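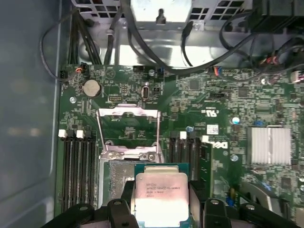
Can one gripper be used for every step of a processor swap?
In most cells it can, provided the fingertips are narrow enough to reach the socket lever and the jaws open wide enough to take the chip by its edges. Run the comparison in this section before you decide.

Home Guides Arms Grippers Cameras Contact

Section 4. Comparing grippers on a processor socket
February
By Hui-mei Yang, with bench notes by Pei-shan Tsang

This section covers the trial we use at Morenel when a customer has two or more grippers to choose from. It assumes that the arm is commissioned, the Jalby controller is running and the wrist camera has been calibrated as described in Section 3.

Use a scrap desktop computer for the trial. The processor should be one you can afford to lose. We write the model on the run sheet exactly as it is marked on the lid, for example E5-1630V3, so that runs on different chips don't get mixed up.

4.1 Preparing the computer

1. Disconnect the mains lead and remove the side panel.
2. Lay the case on its side so that the board faces up, and fix it to the table. A case that creeps between runs will spoil the comparison.
3. Take out the cooler and clean the paste off the processor.
4. Move any loose cables away from the socket. They can stay inside the case as long as the wrist can't catch them.
5. Open the socket, lift the processor out by hand and set it aside. With the socket clear, bring the arm down over it at low speed and check the clearance to the drive cage, the expansion cards and the case walls.

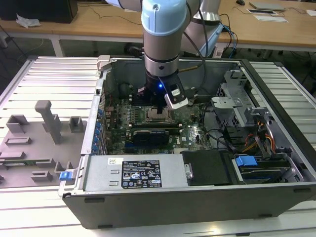

6. Save this position on the controller as HOME_SOCKET. Every run starts and ends here.

Caution: Keep hands out of the case whenever the arm is enabled, including at low speed.

4.2 Fitting the gripper

1. Power down the arm and fit the first gripper to the flange. Tighten the bolts in a cross pattern.
2. Enter the mass of the gripper and camera together. Our Vorkeo set comes to 650 g. If the figure is wrong the arm will sag or pull when you guide it by hand, and the fingertips will miss.
3. Set the closing force to the lowest value on the Jalby force page.
4. Check the view from the wrist camera. You need to see both the fingertips and the near edge of the socket in the same picture when the tips are close to the board. If the gripper body hides the socket, change the camera angle before you change anything else.

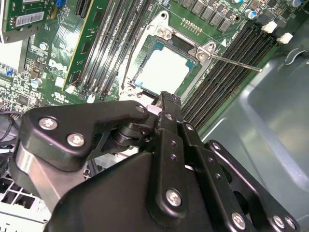
Reading time: 4 minutes

Fingertips seen over a socket at this sort of range are hard to judge for height. Use the side camera for height and the wrist camera for left and right.

Note: The bare metal lid of a processor reflects room lights. Dim the lamp over the bench or tilt the camera a little until the edges of the chip show clearly.

4.3 Running the trial

1. Put the processor back in the socket by hand and leave the load plate open.
2. From HOME_SOCKET, lower the gripper until the tips are 2 mm above the edge of the chip.
3. Close on the two opposite edges and lift straight up. Stop if the chip tips to one side.
4. Hold it above the socket and record whether it has slipped or turned.
5. Lower it back, release, and return to HOME_SOCKET.
6. Do the same again until you have four complete cycles, then go on to the lever.
7. For the lever, approach from the outer side with the jaws closed and use one tip. Grippers with wide fingers tend to foul the memory slots here. Write down which slot was touched.

Caution: Never rest a fingertip on the socket pins. One bent pin ends the trial for that board.

8. Finish with the touch check. Pick a spot on the board just outside the socket bracket, lower the tip until the controller reports contact, and note the height. Work at the slowest speed. Contact readings taken while the arm is still swinging should be thrown away.

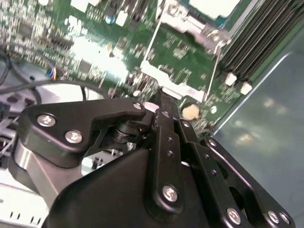 4.4 Reading the results

Export the run file from the controller and open it in the Liao viewer. Each run is one row. Compare the slip, turn and contact height columns for each gripper, and read the notes column as well, which is where most of the useful differences show up.

If a row shows error 249, the jaw position was lost during the run. Home the jaws and repeat that run only.

Change one thing at a time. If you swap the fingertips, keep the force and speed as they were for the first set.

Go on to Section 5 for fingertip wear and replacement.

Contact the support desk | Copyright Morenel | Back to top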